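Residence fee talks pick up again after the library sit-in

Hello again from the students' association office, where the kettle has barely been off the boil since term got going. Thank you to everyone who stopped by after the sit-in at the Moravton campus library. We had hoped for a decent turnout and got a wonderful one, and plenty of people who'd never been to one of our meetings stayed until closing to talk about rent, laundry charges and the price of a bowl of soup (a topic on which feelings run surprisingly high!).

For those who missed it, the sit-in was called over the university's plan to raise residence fees partway through the academic year. Our petition passed 1000 signatures that same evening, and Zainab Bako, your vice-president for housing, handed it in at the registrar's office the next morning. The dean of students has now agreed to meet with us three times before January, and to hold off on any change for students already living in Koval House while those talks go on.

It's a modest start, and a few of you have told us so quite plainly. Fair enough – we'd have liked a promise covering all the residences, and Kai Hamann will be raising that at the first meeting. Sihan Tian is gathering written statements from graduate students, whose leases run on a different calendar and who tend to be left out of these discussions altogether.

We've also had some worried questions about exams. Seven students asked for deferrals after the sit-in ran late, and five have been approved so far. If you're still waiting, please write to Asuka Uchida at the advocacy desk and she'll gladly chase it up with your faculty.
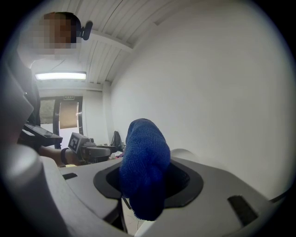 Blue terry towel, folded.

The next open meeting is at 5 p.m. in the lounge at Koval House, on the ground floor past the mailboxes. Sun-ja Gil will be taking notes and will post them on the association board the next morning. Bring a mug if you can, and a neighbour from down the hall if they'd like to come along.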